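Unit 4: Cause marketing, or what "a portion of proceeds" means

Callier sold a throw blanket last June with a tag promising help for homeless teens. Read the tag again. Portion of what, paid to whom, by when?
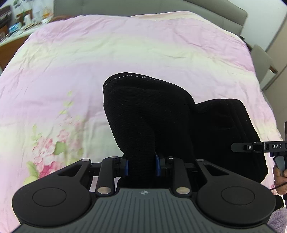
Verena Wyss objected that the charity still got $800 it would not have had otherwise. Fine, but we only have the seller's word for it.

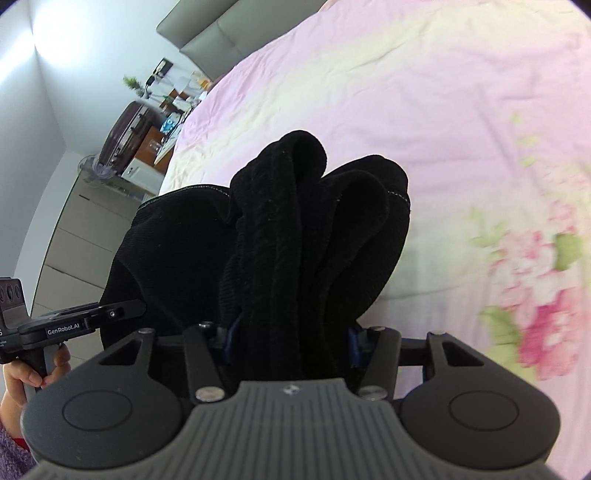 Profit is what is left after costs, and the seller decides what counts as a cost. For next class, find one offer and ask for the receipt.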